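**Lumow G7 gripper, on a Rusten arm: three stars out of five**

The Lumow page says "grips anything in your kitchen." I have an Elow two-finger gripper that makes no such promise and has worked for 13 months, so I wanted to see what the extra money buys.

Mounting took 45 minutes. The bolt pattern matches the Rusten wrist, but the cable is short, and the controller threw error 911 until I updated the firmware. The manual doesn't list 911.

My test was dull on purpose: household stuff on a wooden table, with the wrist camera running. I care more about cardboard and crinkly plastic than about the foam cubes in the demo videos.

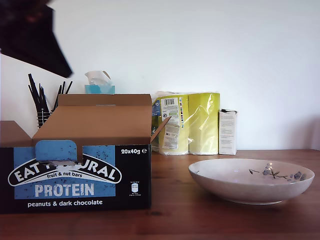

*Wrist camera during the table test: snack bar box, wrapped multipack, floral bowl.*

Open boxes are the weak point. The fingers are stiff, so a thin flap bends before the force sensor notices anything. I turned the threshold down to 7, the lowest it goes, and still wasn't impressed. The Elow has no force sensor at all and did no worse on cardboard.

Shiny wrapping was better. The pads have real bite, and I got a hold on most tries. Bowls depend on the approach angle, and the Lumow software picks a bad one unless you set it by hand.

The camera is fine when the arm is still. In motion it smears badly up close, so forget about correcting a grasp on the way in. I've used the Vasić clip-on camera for that and would again.

Good pads, quiet motor, silly price. If you already own an Elow, keep it and buy better pads.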